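Tips for Sharing a Workbench with a Pair of Robot Arms

By Man-lok Tai

When I started at the Steltard workshop we did everything by hand, and I do mean everything. We packed garden starter kits, trimmed plant displays for shop windows, sorted small tools into trays, and swept up at the end of it. These days a good share of the picking up and putting down is done by robot arms mounted on the benches, and those of us who used to do it have had to learn some new housekeeping. I've been asked by friends at other small shops how we manage, so I've put together what I know. Some of it applies to any workbench at all, even if the only arms at yours are your own.

Wipe the bench before the first run

A wood-grain top is lovely to look at and very good at hiding crumbs. Little bits of trimming, threads and shavings settle along the grain lines, and you won't see them until you get your eyes down level with the table. Use a soft brush first and a barely damp cloth second, always going with the grain. If you start with the cloth you'll just be pushing grit around, and that is how you get those fine pale scratches that never quite come out. Wipe from the back toward the front so you aren't leaning over what you've already cleaned. Please, power the arms down before you put your head and shoulders in there! I know it takes a minute to bring them back up. Take the minute.

Give every tool a resting place

We used to toss tools down wherever our hands happened to be. People are forgiving about that sort of thing, and you can find a trowel under a rag without really thinking about it. Arms do much better when things are where they were last time, and I have to admit that so do I. We put small squares of painter's tape at the corners of where each tray goes, and we change the tape every couple of weeks before the glue gets gummy. If you've already got gum, a dab of cooking oil on a cotton ball will lift it. Leave it for 4 minutes, then wipe with a drop of dish soap in warm water. Try a hidden spot first on a finished wood top.

Pick trays with rounded corners

Square corners collect dirt and they are a nuisance to clean. Rounded ones wipe out in one pass. Pale trays are nice too, because a bright piece shows up against them right away, and that helps the person checking the work as much as it helps any camera. We wash ours in the sink with regular dish soap and stand them on edge to dry. Don't stack them damp or they'll stick together – I once spent most of a coffee break prying two apart with a butter knife.

Look after the cables

There are more cables on a bench like ours than you'd believe, and every one of them needs a bit of slack where something bends. Too tight and it tugs, too loose and it catches. When you're done tying things back, move each joint slowly through its reach with the power off and watch the loops as they travel. Use hook-and-loop straps for anything you expect to move again, and save the plastic zip ties for runs that are staying put. Trim the zip tie ends flush with nail clippers, which do a neater job than scissors and won't leave that sharp little stub that scratches your wrist. A slotted duct is a dust trap, so go along it with a dry paintbrush whenever you have a quiet spell.

Dust the artificial plants

Silk and plastic leaves get dusty faster than real ones, or it seems that way to me. A hair dryer on the cool setting will take off most of it. For the stubborn ones, a soft makeup brush works beautifully between the petals. Colored glass vases come up well with a splash of white vinegar in warm water, as long as you let them dry fully before the stems go back in.

Keep talking to each other

This one isn't strictly a cleaning tip, but I think it matters the most. When the first arms came in, plenty of us were worried, and I was one of the loud ones. Our old packing line sent out 200 kits on a good day, and I was proud of my part in that. What changed for me was the kind of tired I am when I get home. My wrists don't ache the way they did. On the other hand I spend far more of the day watching, resetting and setting out the next round of pieces, and that can make your mind wander something awful.

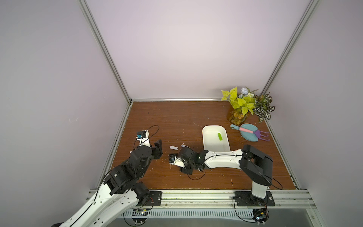
So we swap. Two hours at the bench, then something on your feet, whether it's stock or the wash sink or the front counter. We wrote it into the schedule in December, after a lot of grumbling about who was getting the dull end of things, and the grumbling has mostly died down. If your shop is bringing in any sort of automation, ask early on who will be doing the setting out and the watching, and ask for training time that's counted as work time. Ours was, and it made a real difference to the older hands, me included.

Write things down as you go

Keep a notebook at the bench, a paper one with a pencil on a string. Ours has 133 pages filled so far and I wouldn't trade it for anything. We note what was set out, what got dropped, which tray was used, and anything that squeaked. Bikik, who sold us our bench hardware, had a nice log sheet we could have used, but the notebook is what people reach for. If your pencil keeps smudging, go one grade harder.

End-of-day tidy

Park the arms, switch off, and check that the lights on the base units have gone out before you start clearing. Bring loose tools forward, shake out the trays over the bin, brush the top and coil anything that's trailing on the floor. Then have a look underneath, where the small pieces roll. I keep an old muffin tin on the shelf for the strays, and I empty it whenever I run out of cups.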